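Flimstead Textile Reuse Project: Interim Report to the Kwan Fund

Prepared by Stelios Spanos, project manager. Period covered: October to 8th February.

1. Summary

Collection and grading are on schedule. Resale is behind plan, and the marking trial started late owing to a delay in ink supply. No change to the grant total is requested.
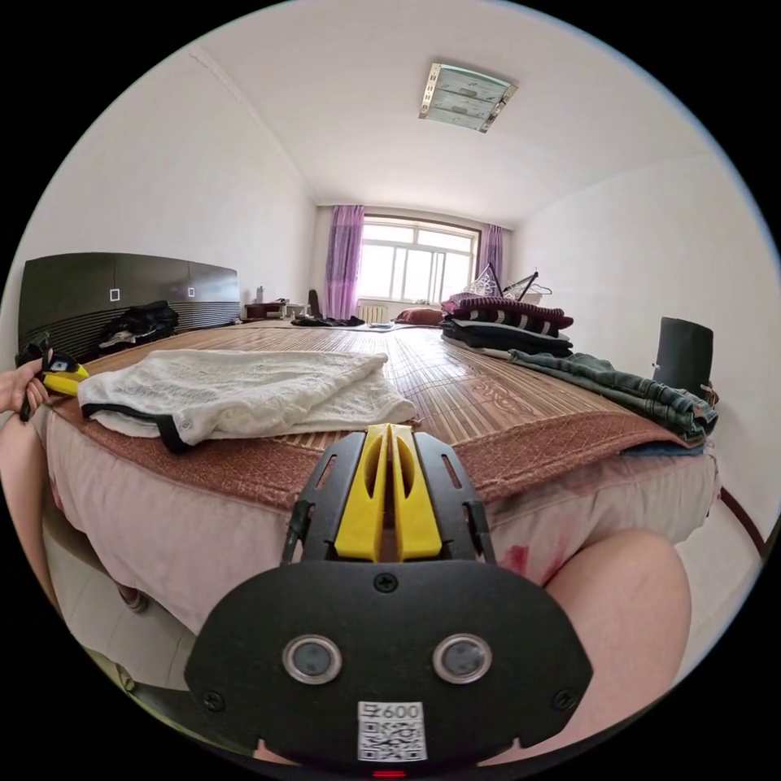 Reading time: 2 min

2. Collection

The project received 884 garments in the period against a target of 500. Most came through the Grikton drop-off point, which stayed open through the winter. Garments are logged on arrival by fiber content, size and condition. Items with no care label are logged as "unknown" and held back from washing until a burn test has been done on a loose thread.

3. Grading

Grade A items go to resale without repair. Grade B items need minor work, usually seams or collars. Grade C items are cut for wiping cloth. Printed cotton T-shirts remain the largest single category and the hardest to place. Cracked prints are now sent straight to Grade C, which has cut sorting time at the bench. Plain knits continue to sell first.

4. Marking trial

Adhesive tags were lost in the wash too often to be useful for stock control. The trial compares them with a code written inside the hem in laundry ink. A batch of 50 shirts has been set aside for it. Each will be washed at the Runero laundry on the standard cycle and checked for legibility and for bleed through to the outer face. Results will be included in the final report.
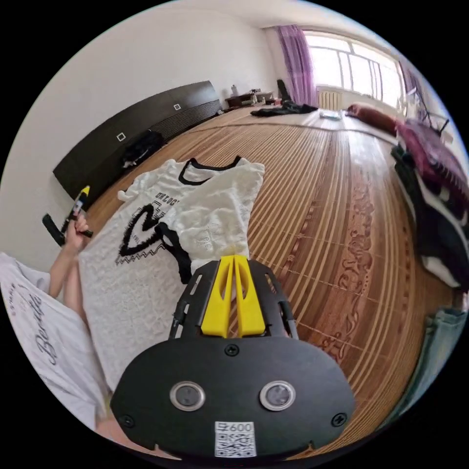
White T-shirt with black collar and heart print.

5. Budget

Spending on transport is under budget. Spending on laundry is over, due to the higher intake. We propose to move the transport balance to laundry and ask for written approval before the next payment date.

6. Risks and next steps

Storage at Flimstead is close to full. A second rack has been priced. Grade C stock will be cleared first, then unsold Grade B. The resale price list is under review.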